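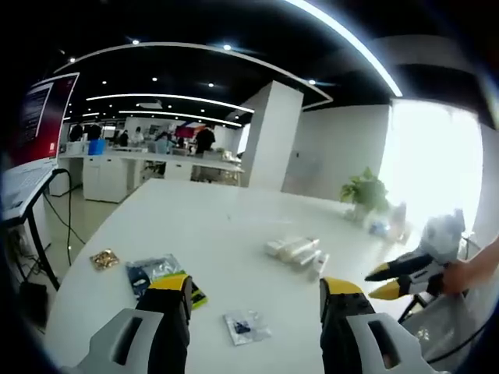
Clearing a table sounds like the easiest job in the house, and for a machine it is still one of the hardest. Most people I talk to assume the trouble is strength or speed. Bimla Prajapati, who has spent years teaching robot arms to tidy up at a small company called Harnier, says the trouble is stuff. A hand-held gripper with yellow fingertips can close on a small white bottle without much fuss when the bottle is standing up. Lay a few of them on their sides in a bunch, put a crinkled foil packet and a little clear zip bag nearby, and the job changes. The bag has no fixed shape. The foil throws light back at the lens. A five-year-old would clear the lot and ask for a snack.

Prajapati keeps a list of chores and how her arms do at them. Wiping a flat counter is near the top, at nearly 73 percent without help. Folding a T-shirt is lower. Putting away groceries is at the bottom, and she doesn't expect it to move much this year.

"People send me videos and ask when they can buy one," she told me in July. "I ask them how long the video is. If it's 30 seconds, I want to see the other half of the afternoon."

The way these machines learn has changed. The older method was to write out every motion in code. Now a person does the chore with the gripper in their own hand, over and over, and the software learns from the record. Harnier asks for at least 60 good runs of a task before it trains anything, and a bad habit in the runs shows up later in the arm. 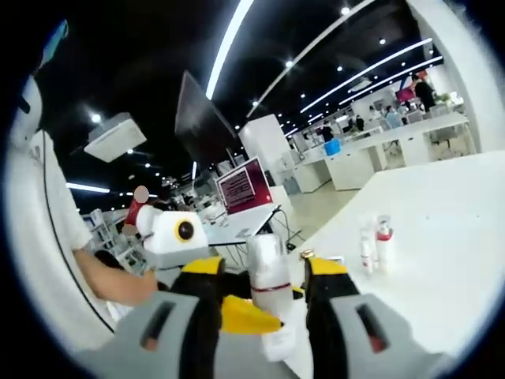
*A spray bottle held upright between the gripper's fingers, with two more on the table.*

Spray bottles are a fair test of where things stand. Picking one up and setting it down again is close to solved. Using one is another matter. The machine has to hold the body steady, press the top, aim, and know when to stop. Prajapati's arms can do the first two.

Shops are a little further along than homes. Vultbridge, a packing firm that runs two arms on its night shift, gives them boxes of one size and nothing else. The manager there is happy with them. He also has a person on hand for jams – she clears one or two an hour – and he has no plans to change that.

I asked Prajapati what she would trust an arm to do in her own kitchen. She thought about it for a while and said she would let it carry the empty bottles to the bin, as long as they were plastic.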